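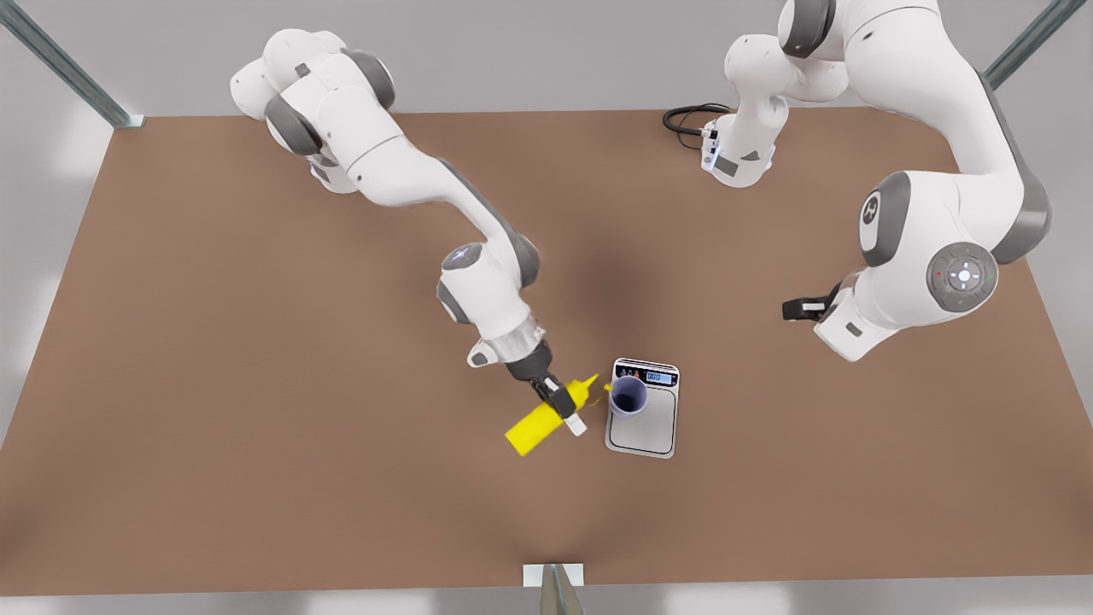
Good practice: writing a pass rule for simulated dispensing tasks

The Jastedar working group on bench automation has released the third draft of its guidance for simulated two-arm tasks. The section with the most changes covers dispensing onto a kitchen scale, the mustard-and-cup setup that most sites already run. The other sections have only minor edits and are not covered in this item.

The main change concerns what counts as a pass. Under the second draft, a run passed if the nozzle was over the open cup and the bottle was past a set tilt angle. Sites read this differently. Kuvov scored a run as soon as the pose was reached, while Sial required the pose to be held. When the two sites compared 187 logged runs, they disagreed on nearly 20 of them, and almost all of the disagreements came down to this one clause.

The third draft splits the task into four checkpoints, each scored separately:

1. Grasp. The bottle is held around its body, clear of the table, with no contact between the fingers and the nozzle.
2. Approach. The nozzle tip is within the horizontal limits of the cup opening. The bottle may come near the scale but must not touch it.
3. Hold. The approach pose is kept for 3 seconds without the cup shifting on the platform.
4. Return. The bottle is placed back on the table upright, and the gripper is open before the arm retracts.

A site may report any subset of the checkpoints, but the word "pass" without qualification is reserved for runs that meet all four. Partial results should name the checkpoint reached. "Reached approach" is acceptable; "mostly passed" is not.

Scale contact

Contact between the bottle and the scale is now a recorded fault at any force. The earlier draft allowed light contact, on the grounds that a simulated scale cannot be damaged. Cakora objected that policies trained under that allowance learned to rest the bottle on the housing, and the group accepted the point. The fault does not end the run. It is logged with a timestamp and the run continues to the next checkpoint.

Cup placement is also tightened. The cup may stand anywhere on the weighing platform, including off center, but the placement must be drawn from the published list of start positions and the index written to the log. A cup overlapping the button strip at reset makes the run invalid, and it should be discarded before scoring.

The idle arm

For tasks where one arm does the work, the other must be assigned a state. Leaving it undefined was common and made logs hard to compare. The draft allows two states: parked, with joints fixed for the whole run, or standby, with the gripper open and the arm drawn back outside the working volume. Standby is preferred where the task may later be extended to two hands – for example, steadying the cup.

Display readings

The rendered digits on the scale display are not a valid source for scoring. Use the mass value from the simulator state. Sites that train on camera input may keep the display visible, but must state whether it updates during the run or is a fixed texture. A fixed display should be marked as such in the task file, under the scene notes.

Open points

The group has not settled how to score a run in which the cup moves during approach and comes to rest before the hold begins. Sial favors a fault, Kuvov favors no penalty. Comments on this clause and on the hold time are open until the end of September. Send them with the log files attached and the clause number in the subject line.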